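# Swapping the finger pads on a pair of hand-held grippers

I love this job. It takes one evening, the tools fit in a pencil case, and the grippers feel brand new afterward! These notes cover our Trevthorpe pair, but the steps are the same for the older Didance ones.

**You'll need**

- a 2 mm hex key
- 4 fresh ridged pads
- isopropyl alcohol and a lint-free cloth
- a plastic scraper (an old loyalty card works great)

**Take the old pads off**

1. Unplug the cable and open the fingers all the way.
2. Slide the scraper under the pad from the tip end and work back slowly. Metal blades gouge the finger, so leave them in the drawer.
3. Rub off the leftover glue and let the finger dry.

**Clean the rails**

Wipe both guide rails end to end, then run the fingers open and closed by hand. You want one smooth glide - no gritty spot in the middle. Fionnuala Ní Chonaill taught me to do this with my eyes shut, and you really do feel more that way.

**Fit the new pads**

Line up the ridges so they run the same way on both fingers, press from the base toward the tip, and clamp for 300 seconds. Snug the pivot bolts, but stop as soon as the wobble is gone. Then run the Flurnar zero routine. Ours reads 142 when fully open; if yours drifts, redo the bolts before you touch the software.

**Try it on real stuff**

Put a mix of small things in a shallow tray: bangles, a watch, a few rings. Set it on something soft like a quilt, which shifts a little under your hands and shows up a sloppy grip fast. Go for the thin, shiny pieces too - they're the fun ones!

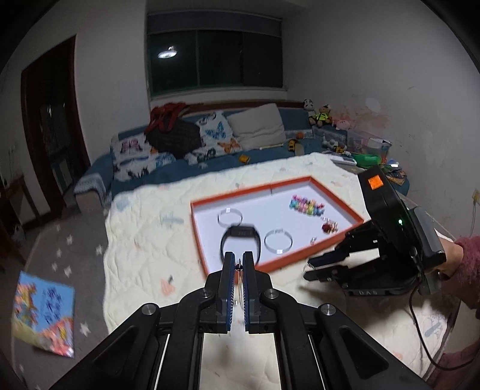
Give the pads a second wipe after the first long session, and check the tips again on Saturday if you've been working all week. Any corner that has started to lift can be pressed back down and clamped for another 300 seconds.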